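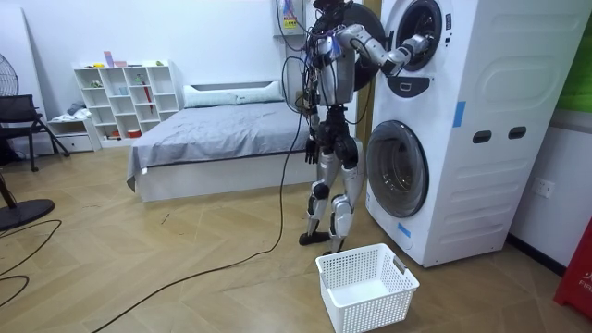 According to Treasa Gilmartin, most of the bad examples she throws out went wrong before the operator moved anything, so read this section through before you start.

4.2 Recording laundry examples

1. Start the Pendis recorder and pick the laundry task.
2. Type the task sentence as it is printed on your sheet – no extra words.
3. Wait for the tone, then begin the first reach.
4. Work at an even speed. If you miss a grasp, try again in the same example.

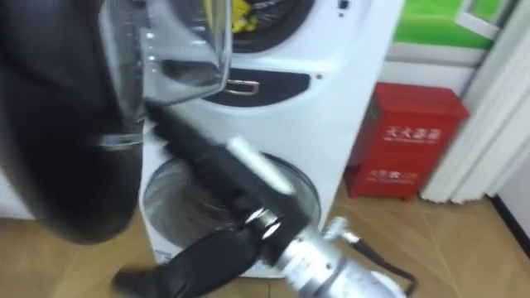
An example is only useful if the head camera and the joint log cover the same stretch of time. Check the sync light before each one. Check the cables too, such as the black one running over the floor to the right of the machine, and keep your feet off them. Stop the recording if the light goes amber for longer than two seconds.

CAUTION: Do not reach into the work area while the arms are powered.

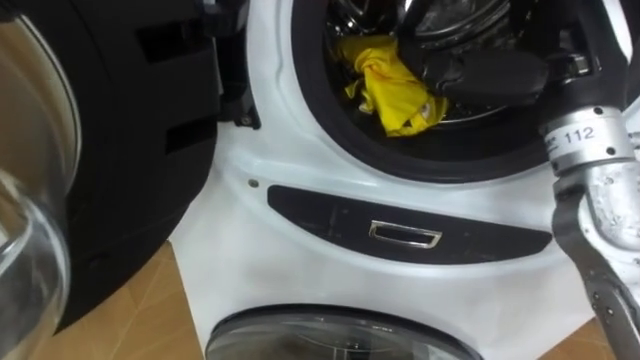 Can I delete a failed example myself?
Mark it Failed and leave it in the session. The reviewer decides what is removed.

5. Press End, then return both arms to rest.
6. Enter the outcome and your initials.
7. Reset the items for the next example.

Note: A full session is 27 examples. Short sessions can still be uploaded, but tick Partial.

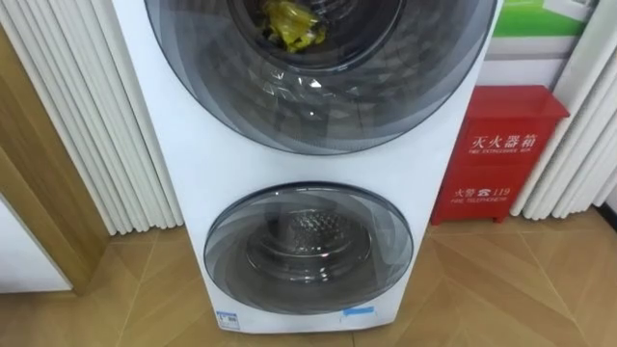 Figure 4. Laundry unit, no arm in view.

8. Upload the session to Corrigan before you log out.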